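4.3 Zweiarmbetrieb am Falttisch – Regeln für Bediener

Stand November, Fragen an Fumiko Kobori oder Ruwan Khan. Gilt für alle Rarell-Zellen. Alte Fassung bitte wegwerfen.

Vor dem Start

1. Not-Halt drücken, lösen, quittieren. Jede Schicht, auch nach der Pause.
2. Tuch glattziehen. Grobe Falten raus, leichte sind ok.
3. Klemme an der Tischkante prüfen. Sitzt fest? Weiter.
4. Kabel an beiden Armen von Hand bis zum Anschlag führen. Nichts darf spannen.
5. Geschwindigkeit auf 200 mm/s begrenzen. Wert am Bedienteil ablesen, nicht schäzten.

ACHTUNG: Solange ein Arm freigegeben ist, keine Hände über dem Tuch. Auch nicht "nur kurz" zum Zurechtzupfen.

Im Betrieb

6. Ein Kleidungsstück pro Durchgang.
7. Beide Greifer am Stoff: erst Greifkraft prüfen, dann ziehen. Grenzwert 34 N.
8. Meldung 1255 (Greifer verliert Stoff): anhalten, Arme hochfahren, neu auflegen. Höchstens 3 Versuche, dann Teil aussortieren.

Helle Hose, T-Shirt gefaltet, weißer Stoff im Greifer:

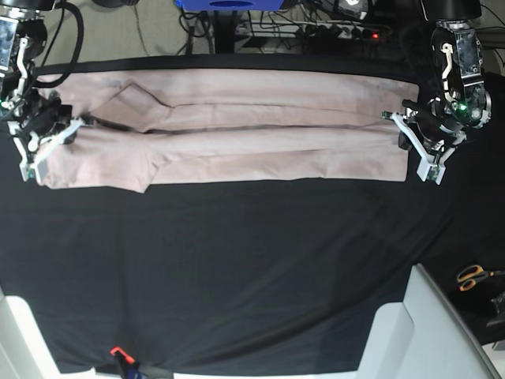
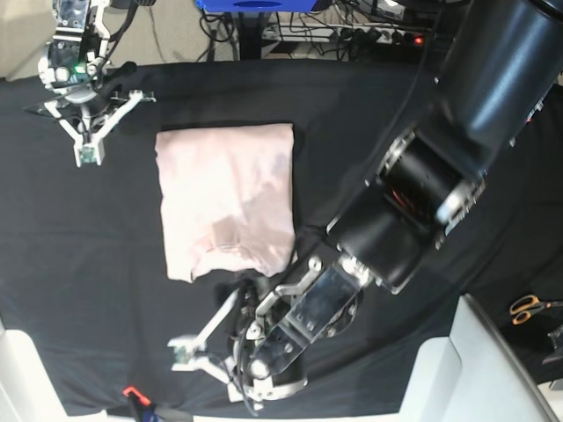
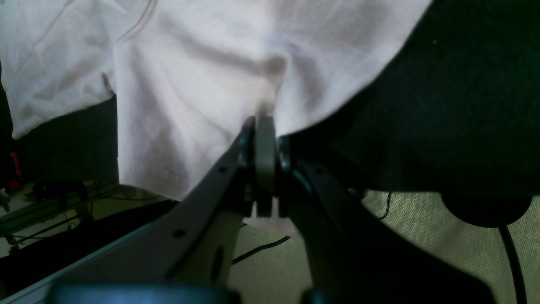

9. Teil erst entnehmen, wenn beide Arme in Parkposition stehen und die Freigabe weg ist.
10. Störungen ins Schichtbuch, mit Uhrzeit und Kürzel. Ohne Kürzel gehts zurück.

Hinweis: Grenzwerte ändert nur Habibur Gazi. Wer was anderes braucht, vorher fragen, schriftlich. Für die Zellen bei Udov gilt zusätzlich Abschnitt 4.5 (Schutzzaun), der wird gerade überarbeitet.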